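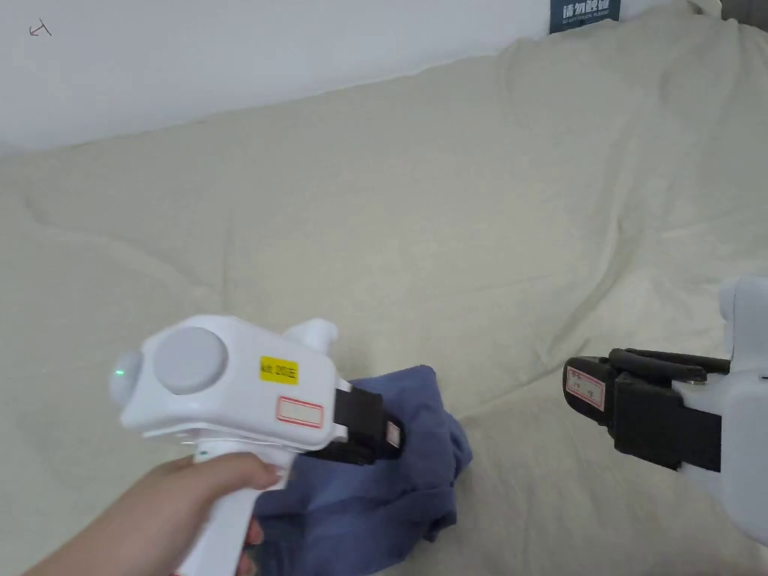 Galler is a support champion in the arena game Zivow, released by Kovham. Her kit centers on Drape, a shield with 300 health. Its icon is a crumpled cloth in the same blue-purple as the one on the cream bedsheet. 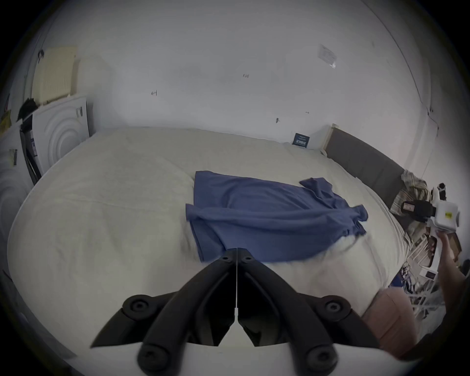 Pick rates stayed low until patch 19, which raised the shield to 400. Her second ability, Fork, fires two bolts that spread in a wide V – much like the black fingers over the duvet – and slows targets hit by both.
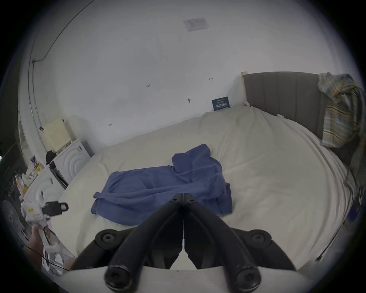
Catinca Dinu disagreed that the patch made her viable, writing that Estrella had drafted her in scrims before it.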